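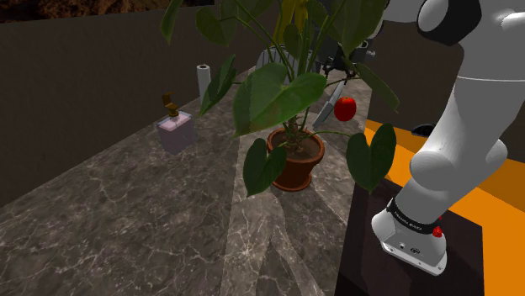
Mostville, November

Marble is a soft, thirsty, easily offended stone, and for some reason we decided to make kitchens out of it. If you have inherited a marble bench with the house, or talked yourself into one, the notes below are what I've learned from nine years of living with mine. Some of it was learned the expensive way. A few sections wander off into other parts of the kitchen, as I tend to do myself when there is wiping to be done.

Everyday cleaning

Warm water, a drop of plain dishwashing liquid and a soft cloth. Wipe, rinse the cloth, wipe again with clean water, dry with a tea towel. The drying is the part everyone skips, me included, and it's the reason most benches look permanently smeary in the afternoon sun. If yours looks dull and you've been scrubbing harder and harder at it, try using less detergent. Half the dullness I blamed on the stone came off with two passes of plain water.

No vinegar. I know vinegar is the answer to everything on pages like this one, and I keep a big bottle of it for the kettle and the shower screen, but it eats marble. So do lemon juice, the usual descalers, most bathroom sprays and anything with a cheerful picture of a citrus fruit on the label. Cream cleansers scratch. The green side of the sponge scratches too, more slowly.

I do use a bought cleaner for the bench about once a month, the Kultico stone one, mainly for the satisfaction. The soapy water does the same job. One bottle has lasted me longer than two toasters.

Stains and etches, and how to tell which you've got

A stain is something that has soaked in and is darker than the stone around it. An etch is a pale, dull spot where acid has eaten the polish. Crouch down and look across the bench towards the window. If the mark vanishes when you look straight down but shows up as a matt patch from the side, it's etched, and no amount of cleaning is going to bring it back.

Small etches on a honed finish can be rubbed out with marble polishing powder, a damp felt pad and a bit of patience. Work in little circles and stop well before you think you should. On a high polish I'd ring a stonemason. Or I'd put the fruit bowl on it. My fruit bowl has not moved in four years and the quote I was given that day was $670, so you may draw your own conclusions about the two events.

Oil stains want a poultice. Mix bicarb soda and water to the thickness of peanut butter, spread it over the mark about as thick as your finger, cover with cling wrap, tape the edges down and leave it a full day. Then peel back the wrap and let the paste dry out completely before you scrape it off with something plastic. The drying is what draws the oil up. It will probably need a second go. An old stain may need four or five, by which stage you'll have a relationship with it.

Tea, coffee and red wine: same method, but wet the bicarb with ordinary hydrogen peroxide from the chemist. Test it first in the corner behind the bread bin, particularly on darker stone, which peroxide can lighten. Turmeric I have never fully beaten. It fades over a summer if the sun gets to it.

Rust rings from the bottom of a tin are a job for someone with the right product and insurance.

Sealing

Put a few drops of water on the bench and go and make a cup of tea. If the water is still sitting up when you come back, the seal is fine. If there's a dark patch under it, you're due.

I use Pallia, mostly because it's what the hardware shop in Mostville keeps on the shelf at eye level. Clear the bench and clean it the night before so it's properly dry. Wipe the sealer on with a lint-free cloth, give it the time on the bottle and no longer, then buff off every trace. Sealer that dries on the surface turns into a hazy film, and getting it off again takes more sealer, a lot of elbow and some words. Open the windows. Keep the cat out, unless you want a sealed cat.

Sealing won't stop etching. It slows down things soaking in, and that's all it does. I wish someone had put that on the front of the tin in large type.

Pots on the bench

A terracotta pot with a big heart-leafed plant in it looks wonderful on marble and is trying to ruin it from the day you put it there. Unglazed terracotta breathes, so the moisture goes straight through, saucer and all, and you end up with a dark ring in the stone that takes weeks to dry out. If your water is hard you'll get a crust of white salts as a bonus.

Fixes, from cheapest up:

Cork mats, the thick kind, under the saucer. Swap them when they go black underneath.

Pot feet, so air can move about. You still want something under the feet.

A glazed or plastic saucer in place of the terracotta one. Felt dots on the bottom stop it scraping when you turn the plant.

A tray. I have an enamel one from Þrastardóttir, a homewares place that charged me $107 for it, and I would like to say that a baking tray from the op shop wouldn't have done just as well.

Whichever you pick, water the plant in the sink, let it drain while you wash up, and carry it back. A big pot is too heavy for that, so water it slowly where it stands, with a small jug, and come back in half an hour to tip out whatever has collected. Lift it now and then and feel the stone with the back of your hand. Cool is normal. Clammy means move it.

Dust the leaves while you're there. Large leaves in a kitchen gather a film of grease and fluff that you won't notice until you touch one. A damp cloth on top and your other hand underneath for support. Skip the milk, skip the mayonnaise (people do this) and skip the leaf shine. Wipe the undersides too, where the mites like to live.

If the leaves are leaning hard for the window, turn the pot a quarter each week. If a leaf goes yellow, it's usually one of the old ones at the bottom and there's no need to ring anybody. If they all go yellow at once, put the watering can down.

Plenty of the broad-leafed houseplants are unpleasant to chew, for pets and small children as well as for grown-ups with poor impulse control. Find out what yours is before it goes within reach, and wash your hands after trimming it. Keep it off the bit of bench where you chop.

Hot things

Marble puts up with heat better than laminate, and people take this as permission. A pan straight off the gas can crack a bench at a weak spot, and the weak spot is nearly always the thin strip in front of the sink or cooktop. Trivets, always. I hang mine on a hook next to the oven at elbow height. When they lived in a drawer I used the bench, and when I moved them I stopped, so I can't claim it was character.

The slow cooker and the kettle can go on a board. Steam under an overhead cupboard will lift the edging, by the way. Pull the kettle forward before you boil it.

Joins and edges

The silicone along the splashback goes black before anything else in the kitchen does. For mild cases, lay a rope of paper towel soaked in peroxide along it for an hour, then rinse. Don't use bleach against marble. If it's mouldy right through, cut it out and redo it: scrape clean, wipe with metho, let it dry overnight, mask both sides, run the bead, smooth it once with a wet finger and pull the tape straight away. Once. Every extra smoothing makes it worse. Ask for a neutral-cure silicone that won't bleed into natural stone, as the ordinary kind can leave a greasy-looking line you'll be staring at for years.

Chips on the front edge come from saucepans and the bottoms of heavy bottles. Keep the bit that came off, if you can find it, in a labelled envelope. A mason can glue it back nearly invisibly. I had two chips done for $344, travel included, and he was very nice about the super glue I'd already tried.

What I'd do if I were starting again

I'd get honed over polished. It hides etches and doesn't show every fingerprint. I'd have marble on the one stretch where pastry gets rolled and something tougher by the sink. My sister-in-law's timber section beside the cooktop needs oiling twice a year and otherwise forgives everything.

I'd ask to see the whole slab before it was cut. Veins look lovely on a sample the size of a coaster, and then you find that the slab has a large dark patch which has been thoughtfully placed where you eat breakfast. I paid over $900 a square metre for mine without seeing more than a photo on a phone.

And I'd take the extra offcut when they offered it. It makes a good cheese board. It also makes a good place to test every remedy on this page before you let it near the bench, including the bicarb, and especially anything suggested by a relative at Christmas lunch.

Next month: getting candle wax out of a tablecloth, and whether you have to.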